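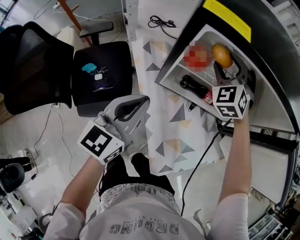 Bottles lying down in a mini fridge - does it matter?

Posted by Filtdale_Flat, November 29, 2021

We have a mini fridge in a shared office in Olirville. The shelf is too low for a cola bottle to stand up, so it goes in on its side under the fruit. A colleague swears this makes it leak and go flat. He also says apples and mangoes must never share a shelf. I don't believe either, but I've been wrong about fridges before.

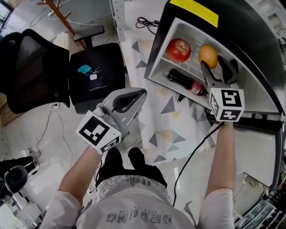 The fridge was bought in March and I've seen no puddles. Is there anything in this, or is it another office myth?

nzioka_road
A sealed bottle doesn't care which way it lies. An opened one might dribble if the cap isn't tight, so stand that in the door if it fits. The fruit thing is half true - apples give off a gas that ripens other fruit, but in the cold it's slow. An unripe mango is better left out anyway.

colddrinks27
Never had a problem. Get a bigger fridge.

Tabletop
I'd worry more about whether it's cold enough. Dials numbered 1 to 6 tell you nothing. Buy a cheap thermometer and leave it in overnight.

Comments

"Bigger fridge" is not an answer.

Mine leaked lying down, but I'd dropped it first.

Still not convinced about the gas.

Civico Community Help | Contact | Copyright | Back to top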